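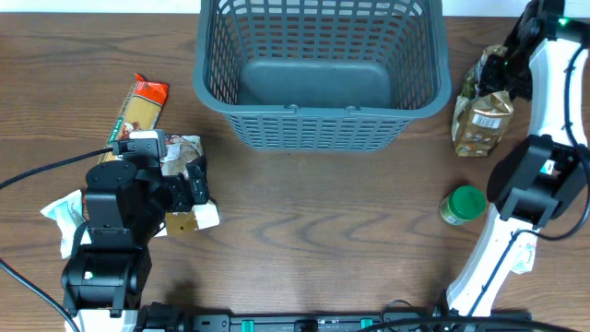 # Droronholm Obituary Notices

Data card, last revised April 28, 2018

## Summary

Transcribed funeral and obituary notices from the Droronholm area, one notice per row. The texts were typed from newspaper clippings and from service cards kept by two funeral homes, Arnaud and Skollo. The set is meant for family history work and for testing software that pulls dates, places and family ties out of short notices.

The release holds 2,000 notices. Of these, 1,000 have been marked up by hand with the fields listed below. The rest have the full text and source only.

## Files

- `notices.csv`: all rows, UTF-8, comma separated, double quotes around text
- `marked.csv`: the hand-marked rows with all fields
- `kin.csv`: one row per named relative, linked by `notice_id`
- `places.csv`: cemetery and church names as printed, with the standard form used here

## Fields

`notice_id`: Whole number. Not reused when a row is withdrawn.

`source`: One of `paper`, `arnaud`, `skollo`.

`text`: Full notice as printed. Line breaks are removed. Spelling is left alone, including plain errors in names.

`age`: As printed. Blank if the notice gives none. Never worked out from the birth and death dates.

`death_date`, `service_date`: Year, month, day. If the notice gives only a weekday, the date is filled in from the issue date and `date_filled` is set to 1.

`service_place`: Church, chapel, hall or graveside. Standard form from `places.csv`.

`burial_place`: Cemetery name. `none` means the notice says there is no burial; blank means the notice is silent.

`cremation`: 1 only if stated.

`kin_count`: Number of named relatives. "Several cousins" and similar phrases add nothing to the count.

## Marking rules

Each notice in `marked.csv` was read by 2 people working apart. Where they disagreed, a third reading settled the value and `settled` is set to 1. Most disagreements were over step-relations and over spouses given in parentheses, as in "a daughter, Ann (Paul)". The rule is that a name in parentheses after a child or sibling is that person's spouse and gets its own row in `kin.csv` with the relation `in-law`.

Relatives listed as "preceded in death by" carry `living` = 0. A relative named in both lists keeps both rows.

Casket bearers and honorary bearers are not relatives unless the notice also names them as such. They stay in `text` and have no field.

## Known problems

- Iltato notices are thin. The Iltato paper charged by the line, and many of its notices give a name, a time and a cemetery and stop there.
- Iltato had two cemeteries with the same name. Both map to one entry in `places.csv`.
- 18 rows in `notices.csv` are missing the end of the text where the clipping was torn. They end in `[torn]` and are left out of `marked.csv`.
- Service times are not a field. Noon is printed in too many ways to parse safely.

## Removal

A family member may ask for a notice to be withdrawn. The row is dropped at the next release and the number is retired.

## Use

Free for private and school use. Please name the data set and the revision date. Do not use the text to build mailing lists.

Comments

**quarto_b**
The `kin.csv` file opens with a byte order mark and the other three do not. My import script read the first column name wrong until I stripped it.

**hillside77**
Found my great-aunt in the Skollo rows. Her married name is spelled two ways in the same notice, and the paper clipping I have at home matches, so the typing is right.

**tmarsh**
Is there any plan to split the two Iltato cemeteries? The older one is north of the river. I have a plot list for it and can send it.

**quarto_b**
Seconding the cemetery split. A `burial_note` column would do for now.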